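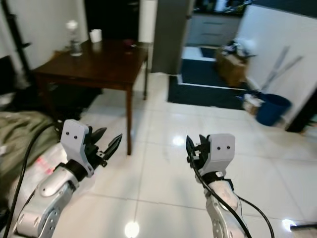

Floors first: getting hard floors clean and keeping them that way

I love a clean floor. I know that puts me in a small club, but bear with me, because I've spent years mopping kitchens, hallways, a workshop and one very unfortunate mudroom, and I've picked up a pile of tricks that make the job so much quicker than it used to be. Most of them cost nothing. A few came from my neighbor Mutua Kombo, who cleaned school buildings for most of his working life and can get a scuff off vinyl faster than I can find my glasses.

Dry before wet, every time

If you remember one thing from this page, make it this one! Most streaky floors are streaky because somebody mopped over dust. Water turns dust into a thin gray paste, the mop pushes the paste around, and then it dries in swirls. Sweep or vacuum first, and do it properly, right into the corners and along the baseboards.

For sweeping, pull the broom toward you in short strokes and keep the bristles on the floor. Flicking the broom at the end of the stroke throws the fine stuff back up in the air, and you'll find it on the floor again by supper. A soft-bristled broom is best on smooth floors. Save the stiff one for the garage and the porch.

A dry microfiber pad is even better for the last pass. Run it in one long S shape from the far wall back to the door, never lifting it, and shake it outside when you're done. If you lift it halfway, everything you've gathered drops off in a neat little line (ask me how I know).

Crumbs that cling to the edge of the dustpan: dampen the lip of the pan with a wet finger before you sweep into it. The line of dust that always gets left behind sticks to the pan. I was ridiculously pleased the first time I tried it.

Corners and edges

Corners are where floors give you away. A broom can't get into them and most vacuum heads can't either. I keep an old toothbrush and a flat paintbrush, the two-inch kind, in the bucket with my floor cloths. Paintbrush for dry dust, toothbrush for anything stuck. Brush out of the corner and onto the open floor, then sweep up as usual.

For the gap under the fridge or the stove, slip an old sock over a yardstick and hold it on with a rubber band. Slide it in flat and sweep sideways. Do this before you sweep the rest of the room, as it pulls out an amazing amount of fluff, and every so often a missing magnet.
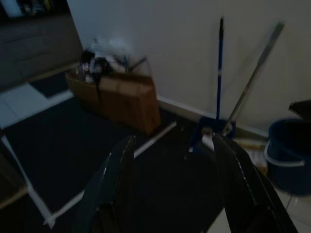
Dark floors deserve a word of their own. They look wonderful and they show everything: lint, pet hair, flour, the print of every bare foot. Two things help a lot. First, use less cleaner than you think you need, as leftover soap dries to a haze that a pale floor would hide. Second, check your work with a lamp. Stand a flashlight on the floor in the evening, pointing across the room, and every crumb throws a shadow. It's a bit alarming the first time, but then you know exactly where to go!

The right amount of cleaner

I used to pour with a free hand. Mutua watched me do it once and nearly took the bottle away. For my everyday wash I now use a gallon of warm water with a few drops of plain dish soap, and that does a whole kitchen and hall. If you can see suds standing on the floor, there's too much in the bucket.

A quick spray for small jobs: fill a bottle with 500 ml of warm water, add 3 drops of dish soap, and swirl it gently. Label it. Spray the cloth and not the floor, wipe, then go over the spot again with a second cloth wrung out in plain water. It's good for sealed vinyl, linoleum and glazed tile.

What about vinegar? People swear by it, and I did too for a while. It will etch marble and limestone, though, and over time it can dull the finish on some wood floors and waxed ones. I've stopped using it on anything but the shower door. And please don't ever mix it with bleach, or mix bleach with anything except water. The fumes are dangerous.

Two buckets

One bucket for the soapy water, one for rinsing the mop. Dip, mop a patch, rinse in the plain bucket, wring hard, back to the soapy one. The wash water stays clean so much longer, and the rinse bucket turns a color that makes you feel you've really accomplished something.

Work in patches about as big as a card table. Start at the wall farthest from the door and come backward. Change the rinse water when you can't see the bottom of the bucket.

Wring until the mop stops dripping, then wring once more. For wood and laminate the mop should be barely damp, and the floor should dry within a couple of minutes. Standing water gets into the seams and swells the edges, and there's no tip in the world that will shrink them back.

Marks, drips and sticky things

Black scuffs: a clean tennis ball, rubbed over the mark with a bit of pressure. Cut an X in the ball, push it onto the end of a broom handle, and you don't even have to bend down. A white pencil eraser works on small ones.

Candle wax or chewing gum: hold a bag of ice on it until it's hard, then ease it up with an old plastic card. Keep the card nearly flat and don't let the bag leak onto bare wood.

Crayon: a little baking soda on a damp cloth, very light circles, then wipe clean. Try it somewhere hidden first.

Dried food under the high chair: lay a wet cloth over it, go drink your coffee, come back. Ten minutes of soaking beats any amount of scrubbing.

Sticker glue: a dab of cooking oil left to sit, wiped off, and then a soapy cloth to get rid of the oil. Don't skip that second part, or somebody will go skating.

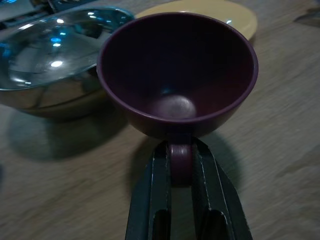

Spills in general go better if you work from the outside in. Drop a folded towel over the middle, press, and then wipe the edges toward the center. Wiping outward just gives you a bigger spill. Milk and juice need a rinse with plain water afterward even if the floor looks clean, or you'll have a tacky patch that grabs dust for days.

Grit is the real enemy

Scratches mostly come from sand and grit walked in on shoes. A mat outside and another inside the door will catch a huge amount of it. I've read that 80 percent of household dirt comes in on shoes. I can't vouch for the number, but when October comes and the yard turns to mud, I believe every bit of it. Make the inside mat long enough for everyone to take a few steps on it, and shake it out more often than seems reasonable.

Felt pads under chair legs are the other big one. Clean the bottom of the leg with rubbing alcohol and let it dry before you stick them on, and they'll stay put for ages. Turn the chairs over now and then and pick off whatever has stuck to the felt. One grain of sand in a pad will draw circles on your floor all winter.

Looking after the gear

Wash microfiber with no fabric softener, which coats the fibers so they stop grabbing dust. Keep it away from fluffy towels too, as it will collect every bit of lint in the load. Hang mops head up so they dry all the way through. A mop that smells sour will pass that smell straight to your floor, so if it hasn't improved after a hot wash, treat yourself to a new head.

Brooms should hang as well. Standing on their bristles they bend to one side, and a bent broom misses half of what you push it over. If yours has already curled, stand the bristles in hot tap water for a few minutes, comb them straight with your fingers (gloves on), and hang it up to dry. This works on synthetic bristles only.

My own routine is a quick dry pad most evenings and a proper wash when the kitchen needs it. The whole evening round takes me 4 minutes with the radio on, and I look forward to it more than I probably should!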